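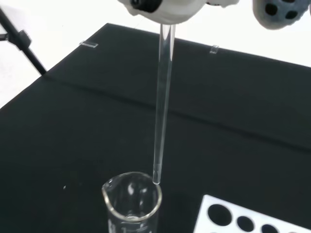 Fig. 4.1 Glass rod and small beaker.

4. First fill and first feed

Your Sornholm Countertop Garden is assembled, the pump is quiet, and the seed pods are waiting. Now for the fun part! Set aside 30 minutes for this section and have a clean towel close by.

Before you start
Check that the tank is seated all the way back on its rails (see Section 3) and that the drain plug is finger-tight. The light hood should be raised to its top notch. Leave the power adapter unplugged until step 6.

Filling the tank

1. Lift out the planting tray and put it on the towel, pod side up.
2. Fill the tank with cool tap water to the lower line on the float gauge. If your home has a water softener, use filtered or bottled water.
3. Wipe the rails dry and look under the tank for drips. A drip at the plug almost always means the rubber ring has rolled over on itself – take it out, flatten it, and try again.
4. Shake the Valaleo Leaf Feed well. It settles on the shelf and the good stuff ends up on the bottom.
5. Measure 30 ml of feed into a small beaker, add the same amount of water, and stir slowly until the color is even. Pour it into the left corner of the tank, next to the pump.

CAUTION: Never pour undiluted feed onto the pods or over the pump cover. Keep feed away from children and pets.
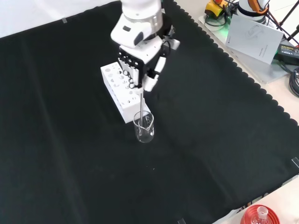 6. Put the planting tray back, plug in the adapter, and press the leaf button once. You'll hear a short gurgle as the pump primes. If it is still gurgling after 9 minutes, unplug the adapter, top up the water to the line, and start this step over.
7. Let the pump run until it shuts itself off, then add the pods. Basil, mint, and lettuce can all go in together. Give tomatoes the back row, where the hood goes highest.

Checking the feed strength

8. Press and hold the drop button until the display shows a number. On a fresh fill, anything from 1,254 to 1,264 is right on target, and your seedlings are going to love it.
9. Low reading? Mix a half dose as in step 5 and test again after the next pump cycle. High reading? Scoop out a cup of tank water and replace it with plain water.

NOTE: The reading drifts upward in hot weather. In July you may find yourself adding plain water every other day, and thirsty basil will drink even more than that. 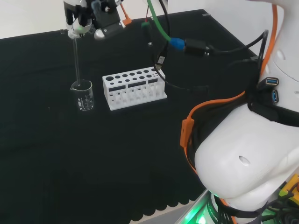
Fig. 4.3 Stirring in a small beaker, with a test tube rack alongside.

Cleaning up

Rinse everything that touched the feed under warm running water and let it air-dry. Feed left to dry on glass leaves a chalky ring that takes some real scrubbing – a splash of white vinegar gets it moving. Do not put the float gauge in the dishwasher.

Sprouts can show up surprisingly early, so peek under the pod domes every morning! When the first leaves touch a dome, take that dome off and go on to Section 5, Lowering the Light Hood.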